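The Long Life of a Timber Benchtop

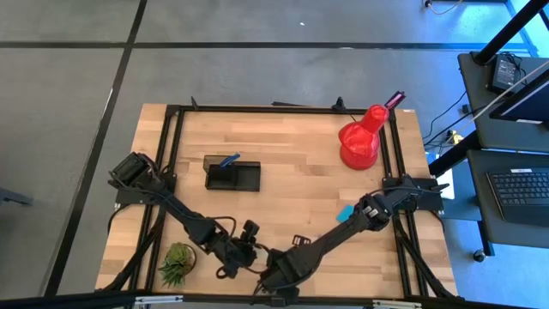
A light butcher-block top set inside a black metal frame.

When Katsuhiko Uchida bought the old bakery at Mudberg, the only thing he wanted from the fit-out was the kneading bench. The ovens had been sold for scrap and the floor was rotten near the back door. The bench was three metres of rock maple, black with flour paste and lard, and one end had been used as a saw horse. He spent a winter of weekends on it and it is now the kitchen bench in the house behind the shop.

Uchida has been making and repairing timber tops for most of his working life, first for restaurants and lately for people doing up their own kitchens. He says the work has changed less than the customers have. Twenty years ago they asked for granite. Now they ring up wanting butcher block, and many of them want it within a fortnight.

Butcher block is narrow strips of hardwood glued side by side. In the cheaper and more common kind the strips lie flat, with the long grain showing. End grain is the other kind, built up from short pieces stood on end, and it is what butchers used. A cleaver parts the fibres and they close again afterwards. End grain is slower to make, heavier and a good deal dearer, and Uchida talks most people out of it. "You're not cutting on your benchtop," he says. "You've got a board for that."

Strips are used because wide planks will not stay put. Timber takes up moisture in a humid summer and loses it again once the heater is on, and it moves across the grain as it does so. A single wide slab will cup or split. Glued strips with the growth rings alternated pull against one another and the top stays close to flat, though it still gets wider and narrower through the year. Every top has to be fixed down in a way that lets it move. Slotted brackets will do it, or wooden buttons running in a groove. A top screwed hard to its cabinets from below will crack, usually in the first winter, and about then Uchida's phone rings.

His own timber comes from a yard at Amano, where it is stacked under a tin roof for at least a year before he will take it. He buys blackwood and spotted gum when the colour is right and maple when a customer insists. He checks each board with a moisture meter and sends back anything over 9 per cent. The yard has stopped arguing with him.

The finish causes more disagreement than the timber. Mineral oil is cheap and will not go off, but it never hardens and has to be topped up every month or so. Tung oil hardens, takes weeks to do it and smells until it has. Hardwax oils sit between the two. Polyurethane gives the toughest surface on the day it is applied, and when it wears through beside the sink the whole top has to come back to bare wood. Uchida uses tung oil thinned with citrus solvent, five coats, with a light rub between each. He finishes the underside the same way. Leaving it raw is the commonest mistake he sees, as one face then takes up water faster than the other and the top bows.

Water is the main enemy. Black rings come from steel left standing wet, the iron reacting with the tannin in the wood, and a wash of oxalic acid will lift most of them. Wear gloves and rinse well. Scorch marks have to be sanded or scraped. A good cabinet scraper costs less than a packet of decent sandpaper and makes far less dust, but it takes an afternoon to learn to sharpen one.

The maintenance is not much. Wipe it down, dry it, and oil it when a splash of water stops beading. In October, before the weather warms up, Uchida goes over the bakery bench with a scraper and two coats of oil. It is still slightly hollow in the middle where the dough was worked, and he has left it that way.

He has one big job on at present, a set of dining tables for the hall at Mimerholm. The old tops were pine and had been painted so many times that the grain was lost. He planed one back to see whether they could be saved, found borer through most of it, and started again in blackwood. The first 3 are finished and the rest are in clamps. A new top that size costs almost $1,000 in timber alone. He expects them to be there a long time, if the hall keeps up the oiling.

© August 21, 2019. Contact the editor | Subscriptions | Back to top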